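We use cookies to remember your settings and count visits. Accept / Manage

I'd been pestering Shirley Bélanger for months to let me see how she looks after the arm at the Fikville workshop, and in February she finally gave in (I brought cake, which helped).

She has run the cell for four years. Most of her mornings start at the table, with the arm still switched off. "People always want to talk about the arm," she told me. "I want to talk about what's under the job. If one panel creeps, every pick on that side is out."

So she runs a fingernail along the join between the panels, end to end, before she'll let anything move. I had a go and felt nothing at all, and she laughed at me! 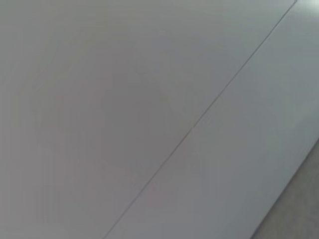
After that comes the slow check. She sends the wrist down low, reads the height at 26 points and writes the lot in a paper notebook. "The software keeps it as well, but I notice things when I write them out."

The worst repair she's had was a wrist cable, which went after 2,135 hours. "I'd been blaming the camera for a week. Then I turned the joint by hand and the picture dropped out. I felt a right fool." She changes the cable much earlier now, and ties it with a bit more slack at the elbow.

Any advice for someone setting up their first one? "Bolt the table down before you teach it anything. I did it the other way round and had to teach the whole job again."

Related
Choo feeders: a first look
A day at the Warkville packing line
Lerkomero grease, two winters on

Comments (2)

tinbath: We do the fingernail thing too, but on the base plate.

Marge_W: How much slack at the elbow? Ours keeps snagging.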